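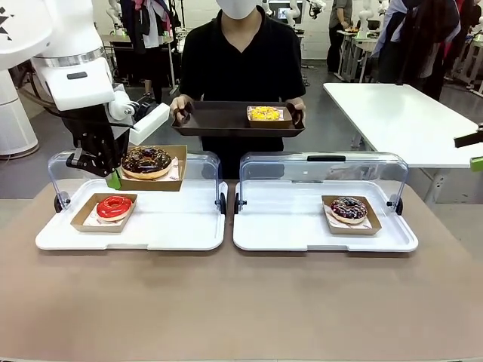

The donut station at Stovley's October open day, sprinkles in transit.

I went to Stovley to hear why their donut arm stopped dead in front of a full house last spring. Sigrún Vídalín told it well. Order 243 had gone fine. On 244 the gripper closed, reported a good hold, and carried a tray of nothing to a very polite man from Lidutitz. Then the arm tried to close the cover on its own wrist and tripped the safety stop - restart time, 14 minutes. 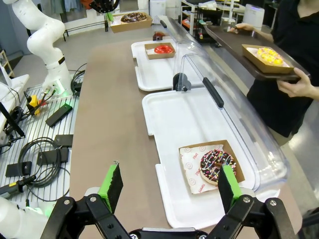

Photo: Esben Bundgaard / Stovley

The fault was a grip threshold set 3 millimeters too generous. Cardboard trays flex, and the old test pieces were solid blocks that didn't. They test with real donuts now, and Sigrún says the staff have stopped eating the evidence, mostly. I asked about the wrist. "Separate ticket," she said. It's still open.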